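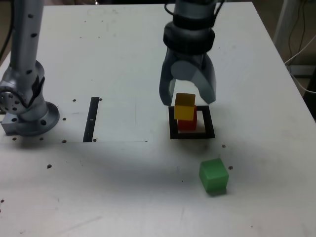 Hairbrushes get dirty long before they look dirty. Skin oil, dry shampoo and house dust build up around the base of the bristles, and then you brush all of it back through clean hair. I wash mine at a table and not over the bathroom sink, where the loose hair goes straight down the drain. A matte white top like the one in the photo suits the job, though you can see what white does with age: faint gray smudges, little dark marks, light scuffing all over. Lint and hair show up well against it. So does everything else, so put down an old towel before you begin, and wipe the table afterward with dish soap and warm water. Scouring powder will take off the smudges and leave you with more scuffs.

What follows is how I clean and look after brushes, combs, hot tools and makeup brushes at home. Most of it needs dish soap, baking soda, rubbing alcohol and a toothbrush you don't plan to use on your teeth again.

Taking the hair out

Do this dry. Wet hair clings to the bristles and breaks off in short pieces that are harder to get hold of.

Slide the tail of a rat-tail comb under the mat of hair, close to the pad, and lift. Work from the outside edge toward the middle. If the mat is thick, cut it with small scissors in a line down the length of the brush and pull it off in strips. On a round brush, cut along the barrel between two rows of bristles and peel the hair off sideways.

Don't burn the hair off with a lighter. I have seen this suggested. It melts nylon and it smells terrible.

There is usually a layer of gray fluff left at the base. A dry toothbrush gets most of it. For the rest I use a little rake tool, a Grilora, that came in a set with some clips. A clean mascara wand works nearly as well and gets into tighter rows.

Put the hair in the trash. It doesn't belong in the toilet, where it catches on any rough spot in the pipe and starts collecting other things.

Washing plastic and nylon brushes

Fill a bowl with warm water and add a squirt of dish soap and a teaspoon of baking soda. Shampoo is fine if that's what you have, but dish soap cuts hairspray better.

Solid plastic brushes with no cushion can go right in. Leave them for 20 minutes, then scrub between the rows with the toothbrush and rinse under the tap until the water is clear.

Go easy on the heat. I put a kitchen thermometer under our hot tap once and it read 134 degrees, and that was enough to bend the teeth on a cheap vent brush. Water you can comfortably keep your hand in is hot enough.

Cushion brushes

The rubber pad on a paddle brush has a small air hole in it. If you soak the whole head, water goes in through the hole and stays there. You will hear it slosh, and later you may smell it.

Dip the bristles only, with the brush held face down, and swish. Scrub the pad with a damp toothbrush and a bit of lather. Rinse quickly with the handle higher than the head so the water runs away from the pad. If water does get in, press the pad with your thumb over a towel until it stops spitting.

Dry it bristles down on a towel overnight. The next morning give the pad another squeeze to check.

Wooden handles and boar bristle

Wood swells and the finish cracks if it sits in water, so there is no soaking at all for these. Mix a little shampoo into a cup of lukewarm water, dip the toothbrush in that, and clean row by row. Wipe with a damp cloth, then a dry one.

Boar bristle goes limp when it is wet and stiffens again as it dries. Leave out the baking soda, which makes natural bristle brittle over time. My oldest brush is a Wendt 303 with a pear wood handle, and it has only ever been cleaned this way. Once or twice a year I rub a drop of mineral oil into the wood with a paper towel and buff it off. Keep the oil away from the bristles or you will be washing the brush again.

If the bristles have started to splay, shape them with your fingers while they are damp. It helps some. Bristles that have broken off short won't come back, and the rough ends snag hair, so at that point the brush can go to the dog.

Combs

Combs are the easiest thing on this page. Soak plastic ones in the same soap and baking soda water, run the toothbrush along the teeth, rinse, dry. For the line of grime right where the teeth meet the spine, pull a piece of dental floss back and forth between the teeth.

Metal combs should be dried right away with a towel. Spots of rust at the base of the teeth will mark light hair and white towels. Horn and wood combs get the wooden brush treatment, with no soaking.

Run your fingernail down the teeth before you put a plastic comb away. If you feel a raised seam, it will catch on hair. A few strokes with a fine nail file will smooth it.

Flat irons and curling irons

Unplug the tool and let it go completely cold. Wipe the plates or barrel with a soft cloth dampened with rubbing alcohol. Fresh product comes off in one pass.

Baked-on hairspray takes more work. Make a paste of baking soda and water, spread it on the brown patches, wait a few minutes, and rub with a damp cloth. This is for plain metal barrels. Use only alcohol and a soft cloth on ceramic or coated plates, and never steel wool, a knife or a kitchen scrubber on any of them. A scratched coating grabs hair.

Clean around the hinge with a cotton swab. Residue collects there and can keep the plates from closing flat. Wipe the cord too, from the handle to the plug, and look for cracks where it enters the handle. A cord that feels hot in use or crackles when bent means the tool is finished.

Let the alcohol dry fully before you plug anything in.

Hair dryers

A dryer that has started to smell scorched or shuts itself off often has a blocked filter. Unplug it. On most models the grille at the back twists or snaps off. Pick out the lint with tweezers and brush the screen with a dry toothbrush. If the screen comes out, it can be rinsed, but it has to be bone dry before it goes back.

If the grille doesn't come off, run the vacuum's brush attachment over it. I do ours in October, when the heat comes on and the dust with it, and again in spring.

Makeup brushes

Wet the bristles with the brush pointing down. Water that runs up under the metal collar loosens the glue, and then the brush sheds on your face. Put a drop of mild soap in your palm, swirl the brush in it, and rinse. Repeat until the foam stays white. Foundation brushes can need three rounds. Powder brushes usually need one.

Squeeze out the water with a towel, reshape the head, and lay the brush flat with the bristles hanging past the edge of the counter. Standing them up in a cup while wet sends the water straight down into the handle.

Sponges can be washed with the same soap. Squeeze, rinse, squeeze, and keep going longer than seems reasonable. Throw a sponge out when it tears or when you see dark specks inside a pore.

Elastics, clips and headbands

Put fabric elastics and scrunchies in a mesh laundry bag and run them with a normal load. A sock with a knot in the end will do. Skip the dryer, which kills the stretch.

Metal clips can be wiped with alcohol. Claw clips go in the soap bowl after the combs come out, and the toothbrush takes care of the hinge. Dry the springs well.

Plastic headbands pick up a film of face makeup along the inside. Alcohol takes that off, but test it first on printed or painted ones, where it can lift the color.

Storage

A drawer is fine if everything in it is dry. I use a Rendau cutlery tray, the deep kind, with brushes laid all in the same direction so the bristles don't mash into each other. Hot tools live somewhere else, in a wire basket on the inside of the cabinet door. Don't wrap the cord around a flat iron. Loop it loosely and hold the loop with one of the old elastics.

Jars and cups look nice on a shelf, but anything stored bristles up in the open collects dust and whatever is sprayed nearby. If you like having brushes out, keep them away from the toilet and from the spot where you use hairspray.

For damp bathrooms, a small bag of silica gel in the drawer helps. The Stonderum bags can be dried out in a low oven and reused. Check the label on any other brand before you try that.

How often

Pull hair out of your everyday brush weekly. Wash it monthly, or every other week if you use dry shampoo or a lot of styling cream. Makeup brushes used with liquids should be washed every week, powder brushes when the color starts looking muddy. Wipe the flat iron whenever you can feel drag on the plates.

After head lice or a scalp infection, follow what the doctor or pharmacist tells you about brushes. For cheap combs it is usually simpler to replace them.

Wash the toothbrush when you are done, and mark the handle with nail polish so it doesn't end up back in the cup by the sink.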